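About Irnum

Irnum fits and mends front doors, back doors, patio doors and the occasional cat flap. We started out as Cirkia, a name chosen because it sounded continental, and dropped it when we got tired of spelling it over the phone. Irnum is shorter. We still spell it over the phone.

What we do

Most of our work is replacement doors for ordinary houses: terraces, semis, flats with a landlord who has finally given in. We measure, we order, we come back and hang the thing, and we take the old one away unless you want it for the allotment. We also do repairs - dropped hinges, handles that come off in your hand, locks that need a particular wiggle known only to the eldest child.

We don't do conservatories. We did one once. The customer was very nice about it.

How a job goes

You ring or write, and we ask for a rough width, a rough height and whether the door sticks. Then one of us comes round with a tape measure and ignores your numbers. You get a written price within a few days, with the fitting, the sill and the disposal all on it as separate lines, so you can see what you are paying for and grumble about the right bit.

Fitting a single door takes most of a day. If the frame behind it is rotten it takes longer, and we'll show you the rot before we start talking about money.

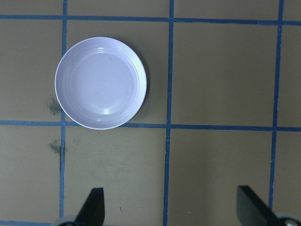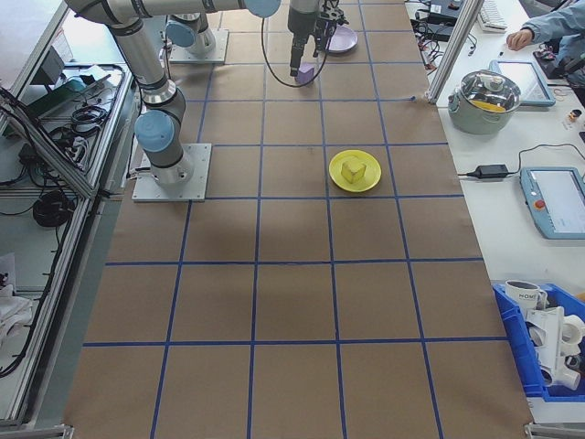

Our ranges

We keep two ranges of our own, and can order in most others. Ambaye is the timber one, sold primed or painted, and it needs looking after like anything made from a tree. Ureter is the composite one. Yes, we know. It was picked off a list of pleasant-sounding words by someone who had not looked it up, and by then the brochures were printed - all 500 of them. It is a very good door.

There are 51 colours across the pair. Nearly everyone has grey.

Where we work

We cover anywhere within 20 miles of the workshop, and a bit beyond if the road is decent. We have now hung over 1,000 doors, and we've been back to a few of them, usually in March, when the wood has had a winter to think about things. Adjustments in the first year are free. After that we charge for the visit and bring our own biscuits.

The workshop is open from eight in the morning. Please knock loudly, as the bell has been on our list for a while.

Contact us | © Irnum. All rights reserved. | Back to top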